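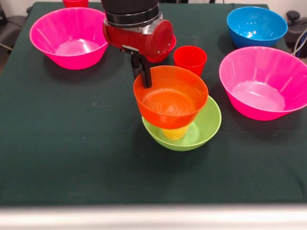 Tullar's comment on the last entry was that the grip height should be re-taught before anyone touches the force setting. Agreed, done in that order.

2021-05-24
Notebook entry, Suditz cell, arm 3

Gripper zero checked at power-up. Cycle counter read 3,289. Finger pads wiped, left finger screw retightened. Rim grip re-taught on the orange bowl, fingers vertical, force back to 42 percent. Speed held at 27 percent for all stacking moves until the overhead view is recalibrated.

Still to do:

1. Overhead view. Depth dropouts along the arm outline and the panels. Redo the extrinsics with the arm parked clear of the table.

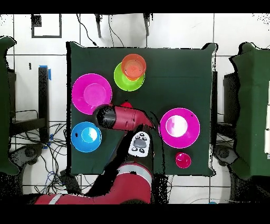
2. Floor cables by the post with the blue tape. Route them through a cover, leave slack for the base. Pimentel has the part on order.

3. Wrist joint backlash. Measure again in August with the dial gauge. 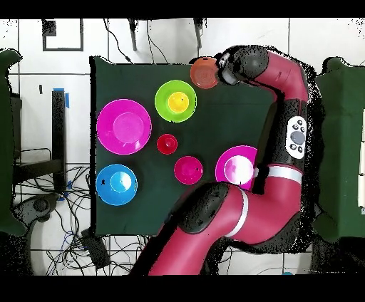 Orange bowl at the gripper, overhead view.

Cell notebook, Hastudmont workshop. Internal copy. Back to top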